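Buying a used car from out of state: who handles title and sales tax?

Asked in Car Buying and Ownership
15/06/2022

I'm looking at a used hatchback at a dealer in Astutdale, which is across the state line from me. I live in Surau. The car is 131 miles away and the price is better than anything at the lots here, even after I figure in gas and a day off work.

The dealer quoted me a price with tax included. When I asked which state's tax, the salesman said "it all works out the same." I don't think it does. The tax line on the worksheet is $1,765 and I can't match that to either rate. There is also a $100 line that just says "processing."

What I want to know is where the tax gets paid, who does the title work, and whether I can drive the car home the same day. I have a loan approval from my credit union and no trade-in. I have bought cars before but always in my own county.

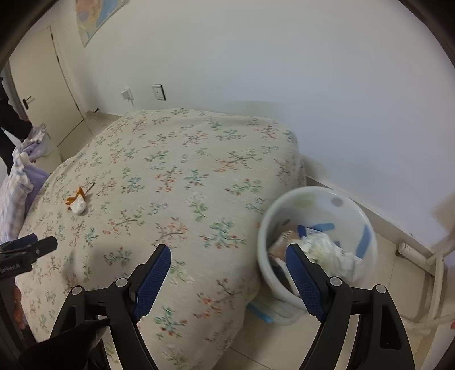
Stedau replied that the tax is normally owed where the car is going to be registered, whatever state the dealer is in. Some dealers collect it for the buyer's state and send it in with the title paperwork. Others don't collect anything and leave it for you to pay at your own motor vehicle office. Either way is fine as long as you know which one you are getting. Trouble starts when a dealer collects its own state's tax and you then have to ask your state for credit. Many states give credit for tax paid elsewhere, but you need the receipt and the amounts have to be shown separately.

So ask for a buyer's order with these on separate lines:

Selling price of the car
Sales tax, with the name of the state it is being collected for
Title and registration fees
Dealer documentation fee
Anything else they are charging

If the $100 is a doc fee, it should be called that. Some states cap doc fees and some don't. Check whether it's taxable too, as that could be part of why your numbers don't match. The other thing I'd check is whether they taxed an add-on like a service contract. I bought a sedan out of state in October and the tax was off because they had left a paint protection package on the worksheet after I turned it down. They took it off when I pointed to it. I had to ask twice.

On title work, your credit union will want to be listed as lienholder, so call them before you go and get the exact name and address they want on the title. Ask whether they pay the dealer by check or electronically. Mine mailed me a check made out to the dealer and it took 3 business days to show up.

For the drive home you need a temporary tag and proof of insurance. Call your insurance company with the VIN before you sign. Ask the dealer how long the temporary tag is good for, and make sure your state accepts it.

Answer from Lozano

Get it inspected before you buy. Used cars look great in pictures. Also don't let them run your credit if you already have a loan.

Comment from the original poster

Thanks to both. I called and the finance office said the tax was figured for their state, using a default setting. They are sending a new worksheet. The "processing" line is the doc fee. I have an inspection set up at an independent shop near the dealer and will hold off on the check until I see the report.

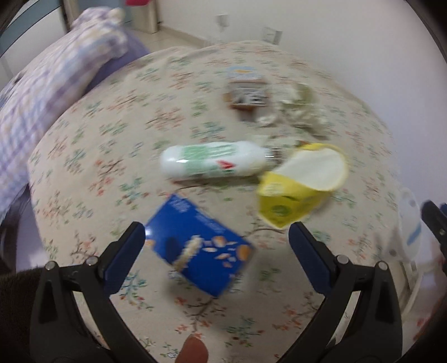
Do I need to go through emissions testing again if the car already passed in the other state?

It depends on your state and sometimes on your county. A lot of places want their own test done before first registration and won't take an out-of-state certificate. Your motor vehicle office will have the rule on its page for new registrations. If a test is needed, ask how long you have to get it done and whether the temporary tag covers you until then. Keep the dealer's certificate with the rest of your papers in case they ask for it.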